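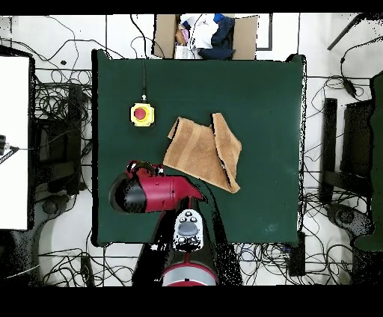 The Sokon song contest will replace its phone voting system with a combined jury and online vote when it returns to Bestel in July, the organizers confirmed on Sunday. The new rules also shorten the maximum song length, permit recorded backing vocals for the first time and change the way ties are resolved.

Under the previous system, viewers could vote by phone for any number of entries during a window that opened after the last performance. Results were announced as one combined total, with no separate jury figure. From this edition, the jury and the public will each account for half of the final score, and both sets of points will be published the morning after the final.

The online vote will be run by Cavance, which already handles ticketing for the contest. Each registered account may distribute points to three entries. The window opens when the last song ends and closes 15 minutes later. Votes submitted after the close will be logged but not counted, and an account can't change its selection once it has been submitted.

"The phone lines gave us a total and very little else," said Ásdís Ketilsson, the contest's head of production. "We could not tell a delegation where its support came from, or whether the same caller had voted forty times. The new log answers both questions."

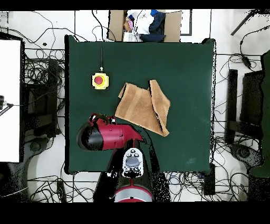

Tan towel and yellow stop button on a green tabletop.

The jury will consist of 200 people drawn from music schools, radio stations and the membership of the regional songwriters' association. Jurors will score the second dress rehearsal, held the evening before the final, and not the broadcast itself. Each juror ranks all entries, and the rankings are averaged before being converted to points. The highest and lowest ranking for each song is removed first.

Ties have been decided by a show of hands among the delegations since the first contest. They will now go to the entry with the higher public score. If the public scores are also equal, the entry performed earlier in the running order wins. The running order itself will still be drawn by lot.

The rule on backing vocals drew the most responses during the consultation. Over 600 were received, a majority of them from performers and arrangers. Recorded backing vocals will be allowed on the condition that they don't double the lead line, and that the separate vocal track is delivered to the sound department with the instrumental mix. Lead vocals must be sung live, with pitch correction switched off at the desk.

Gordon McIntyre, who arranged two of last year's entries, said he would have preferred a limit on the number of recorded voices. "A choir on tape and one singer on stage is a different thing from a five-piece group that has worked out its harmonies," he said. "The rule as written treats them the same."

The maximum song length drops by ten seconds, to two minutes and fifty seconds. Changeovers between songs stay at forty seconds.

The Ásgeirsdóttir prize for composition is not affected. It will continue to be awarded by a separate panel that reads the scores without hearing the performances — a procedure unchanged from earlier editions.

The final will be held in the Bestel ice hall, with a capacity of 3,000 in its concert layout. Tickets for both dress rehearsals go on sale at noon through Cavance, and seats for the final will follow once the camera positions have been fixed.

Contact the newsdesk | Corrections | All rights reserved | Back to top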